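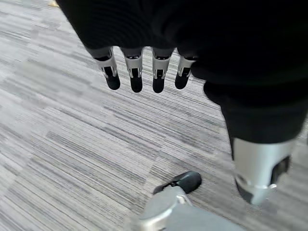 Covering and padding a multi-finger hand: shop tips

Page last edited Thursday, November 24, 2022

These notes collect what has worked on the Enari hand build at the Pacheco Street workshop. They assume the fingers are already assembled and the tendons are routed. For tendon routing and servo horn alignment, see the earlier page.

Fabric sleeve

Use a matte woven fabric with a little stretch in one direction. Lay the stretch across the wrist, so the sleeve opens for service but does not creep toward the fingers. Fleece sheds and the lint ends up in the joints. Neoprene holds heat against the servos and should be kept off anything that runs for more than a few minutes.

Cut the sleeve 19 mm longer than the housing at the wrist end and fold the extra back on itself. A raw edge will fray into the first joint within a week of normal use. Stitch the fold with polyester thread. Glue stiffens the edge and makes it rub.

Leave the middle finger segments bare. The joints need clearance, and you need to see the openings to check for debris. If the sleeve reaches past the knuckle line with the fingers straight, it will bunch in the gap when they curl. Mark the line with the hand fully closed, then trim.

Close the sleeve with hook-and-loop on the back of the hand, soft side on the fabric. Zippers snag cable jackets.

Fingertip pads

Black silicone caps are the default here. Clean the bare tip with isopropyl alcohol, let it dry, and press the cap on without adhesive for the first fit. Run the finger through its full travel. If the cap touches the segment above it, sand the back edge of the cap and leave the segment alone.

For adhesive, the flexible Cloltum grade holds well and peels off cleanly. The rigid grade cracks at the rim. Put a thin ring inside the cap only. Anything that squeezes out should be wiped immediately, before it reaches the joint slot.

Replace caps in full sets. A new cap grips differently from a worn one, and the hand will twist small objects as it closes.

Pad life on this build has been close to 2,000 grasps on smooth plastic parts and much less on anything with a sharp edge. Log the count in the controller if it supports it.

Cable slack

Set slack with the wrist at full bend, never at neutral. Use a loose loop inside the sleeve and one tie at the forearm end. A second tie near the hand looks tidier but moves the bending to a single point, and that is where the conductors break.

Pull the sleeve on from the fingertip end with the fingers extended and power off. Check that no wire has moved in front of a joint opening before closing the back.

Testing near the floor

Carpet is kinder to dropped parts than concrete. It also hides screws and builds up static. Clip the frame ground before handling the controller board, and vacuum before each session. Loose carpet fiber wraps around exposed pins.

Keep the fingertips clear of the floor when homing. The homing routine drives each finger to its end stop, and a tip that meets the floor first will store a false zero. If this happens, lift the hand, clear the stored offsets and home again. Do not correct the offsets by hand.

Limit joint current to 300 mA for the first run after any change to the sleeve. Fabric caught in a joint shows up as a slow rise in current before the finger stalls – stop there and open the sleeve. Raise the limit only after a full set of open and close cycles with a flat current trace.

Cleaning

Wipe metallic shells with a dry microfiber cloth. Ammonia cleaners cloud the clear coat. Blow out the joint slots with a hand bulb; canned air can push grit deeper and chills the plastic bushings.

Wash the sleeve cold, and air dry it. It will come back slightly tighter. Refit it damp only if the electronics are out.

Spares to keep in the drawer

Fingertip caps, two full sets
Urkier M2 screws, 7 mm
Polyester thread, black
Hook-and-loop strip
Small cable ties, releasable type

The Urkier screws come pre-coated with threadlocker. Use each one once.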